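Skurby kitchen arm: four weeks on, I'm still wiping the table

The Skurby costs $537 a month on the Lernavville trial plan, plus set-up. For that I wanted one chore done from start to finish without me standing over it. Clearing and wiping a table seemed fair.

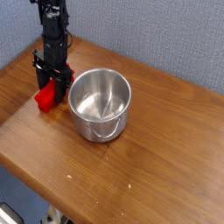 3 min read

A steel pot, something red and soft in the gripper, a few crumbs on the wood. Any seven-year-old could deal with that lot before the cartoons start.

The Skurby handles a pot well enough if you leave it in its favourite spot. Crumbs are another matter – it pushes them to a new neighbourhood and calls the job finished. My best run took 7 minutes. I can do it in one, with a coffee in the other hand.

The older Palomino was slower but quieter. The Eston I haven't tried.

Rating: 3 out of 10. Ask me again in February.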